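Creek and Meadow Notes

2021-12-23

Quick one before the break. Lots to get through, sorry if it jumps around.

First, the Potach Creek bank. Willow stakes are in, all of the lower stretch from the footbridge to the old cattle crossing. Ground was soft enough to push most of them by hand, a few spots near the riprap needed the rebar. We cut from the stand behind the Flalstead ball fields, same as last winter. Soaked them overnight in the stock tank. If you walk by and they look like dead sticks – fine, leave them alone. Somebody pulled up a handful last year and made a neat pile on the path. Please don't. A stake that looks dead in December can leaf out in April and the only way to know is to wait.

Coir logs still not here. Supplier says after New Year. We have the upper bend roughed in and pegged but without the logs there is nothing holding the toe of the bank, so everbody keep off that section. There's orange twine across the deer path. Step around it, not over it. 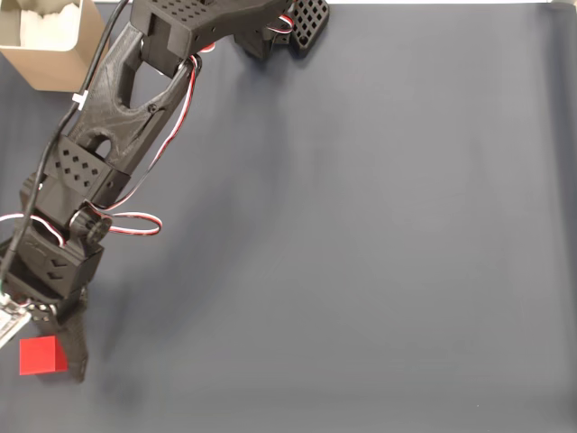

The other half of the creek work is the crossing itself. The county wants to see a drawing before we pull the old culvert, and the drawing has to show the high water line, and for that we need somebody down there in a real rain with a stick and some flagging. Han-gyeol Lim has offered for the January storms but can't do every one. If you live on the east side and don't mind getting wet, email. Go in pairs. Don't go down at night.

Now the meadow. Kirnum Meadow burn is still penciled in for March, weather and permit allowing. Mowed breaks are done on three sides. The north side isn't, too wet for the mower, and the ruts from the last try are bad enough that we're leaving it till the ground freezes or dries out, whichever comes first. Burn crew needs to be signed up by the end of January so we can get the training evening on the books. Cotton or wool clothes only, leather boots, no fleece. We have loaner gloves. We don't have loaner boots.

Burn unit is the west half only this time. The east half stays standing for whatever is overwintering in the stems and the thatch, and then we swap in a couple of years. Some people asked why not do the whole thing and be finished. Well, a lot of the native bees and most of the moths and skippers we care about are sitting in that grass right now as eggs or pupae or whatever stage they're at, and if it all goes in one afternoon so do they. Half at a time, or less. It's slower.

Seed. We cleaned 68 pounds this fall, which is rough weight with plenty of chaff still in it. Big bluestem and little bluestem came in heavy. Wild bergamot good. Rattlesnake master ok. Almost no prairie dropseed – the plants flowered but the heads were mostly empty when we stripped them. Could be the dry spell in July, could be we went too late. Going to try two earlier passes next year and see.

Storage reminder: bags go on the metal shelves in the shed, not the floor, mice. Label goes inside AND outside the bag. Species, site, month. We threw out a bag of what was probably blazing star because the tag had washed off and it just wasn't worth guessing.

Frost seeding starts as soon as we get a decent run of freeze and thaw. Probably the back corner first, where the buckthorn came out. Bring a bucket. We mix the seed with damp sand so you can see where you've thrown it. Walk slow, throw low, don't dump the last of the bucket in one spot because your arm is tired. Those clumps show up for years.

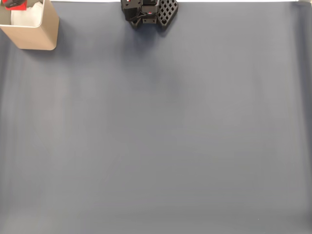 Ha wrote in after the last issue to say the back corner shouldn't be seeded at all this winter. The buckthorn seed bank there is going to come up thick no matter what we do, and any forbs we put in now will get sprayed or pulled right along with the seedlings. Better to sow a cheap cover of wild rye, mow it hard for two seasons, and save the good mix for ground that's ready for it. Ha says the same thing was tried by the Flalstead road and the expensive seed was just gone.

Fair point and I don't have a great answer. We argued it over at the work day and landed in the middle. Wild rye and a little black-eyed Susan in the worst of it, closest to the fence. The real mix only on the strip that was already mostly open grass before the cutting. If the seedlings come up like a carpet we'll mow and no harm done. I'd still like to hear from anyone who has been through this on their own place, esp. what you did in year 2.

Stump treatment held up pretty well by the way. Went back through with loppers and found only a few resprouts, nearly all on the multi-stem clumps where it's easy to miss one. The blue dye helps. Use the dye.

Work days after the break: 4 in January, all mornings, meet at the shed. Coffee yes, donuts depends on who's driving. If the road in is icy we cancel and it'll be on the phone message by seven. Check it before you leave, last time 5 of you were standing at the gate.

Tools – we are short two loppers and the good bow saw. Look in your trunk please. Also somebody left a green thermos and one very nice glove, both on the hook by the door.

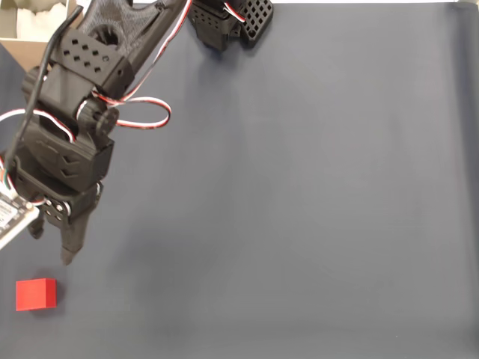
Tabletop with the arm reaching in, upper left.

Dues are due, same as last year, check or cash in the box. Next issue after the first thaw or whenever the coir logs show up. Send corrections, sightings and complaints before then. A barred owl has been calling from the big cottonwoods at Potach most evenings, if you want to go listen stay on the gravel side becuase of the stakes.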